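Pakis glass cereal jars, set of 4
Reviewed by Ludivine Tanguy, October 2018

I didn't expect much. The Pakis page says "airtight" three times, and I've heard that before from Skodlow, whose lids I threw out within a month. 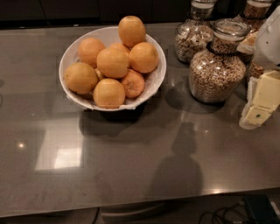

The black band at the neck does grip, I'll give them that. After 19 days the oat rings still crunched. The flakes had gone a little soft, so I wouldn't call it airtight. And the round body looks nice but wastes shelf space, and the narrow neck is a pain to wash if you have normal hands.

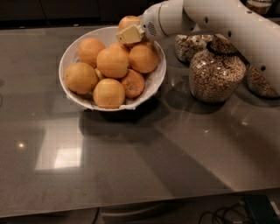 Capacity is listed as 2000 ml. I got almost that with water, a good deal less with cereal. For the price I'd want a wider opening. Fine on a counter, wrong for a cabinet. I'm keeping mine but I won't be buying more.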